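2020-05-11

Tape check, continued from the January sheet. Reference is still the Edberg steel rule, 300 mm, read at 20 degrees after a night on the bench plate. Tapes compared hook out and hook in, same operator for both readings, light held low from the left to kill the shadow on the graduations.

Hook play first. The sliding hook should move by its own thickness and no more. W. Hellwig's old method was to push against a stop and read the first graduation by eye, which gives a different answer every time someone else does it. Changed to clamping the blade flat and using the feeler set between hook and stop. Slower, but Pierina and I now agree to within one leaf.

Rivet wear is the usual cause of excess play. Two tapes from the Drinitz site bag had oval holes in the blade and go in the scrap box. Do not peen the rivets. It was tried on the Fabbri job and the hook seized half open, so every inside measurement came out short.

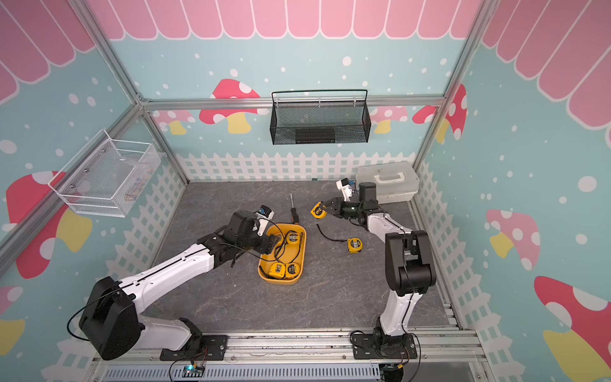
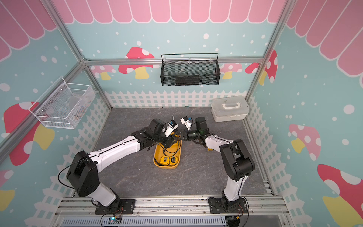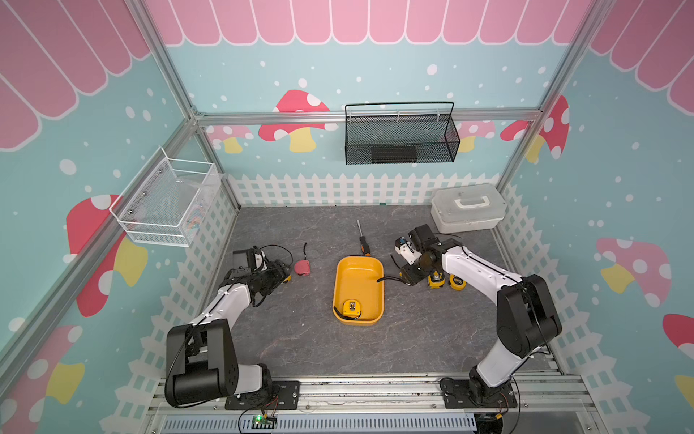

Yellow tray on the marbled surface, all three views. Tape measures visible in the first and third.

Blade sag: unsupported readings over a gap are not to be entered on the sheet at all. If the span cannot be supported, write "n/s" and leave the column blank. Half the January sheet has to be discounted for this.

Certificate 3733 came back from Jirorent with the temperature box empty. Have asked for it again. Until it arrives the long rule is for indication only, and nothing measured with it should go to Drinitz.

Cleaning: dry cloth, then a trace of light oil on the blade, wiped off again. Solvent lifts the print on the coated blades. Grit in the mouth of the case scratches the first stretch of scale, where most of the readings are taken, so blow it out before retracting.

To do:
- new feeler set, the thinnest leaf is creased
- ask P. Benedetti for her inside readings, hook in
- relabel the scrap box
- up to 2 repeat readings per tape on the next round, mean to be entered in ink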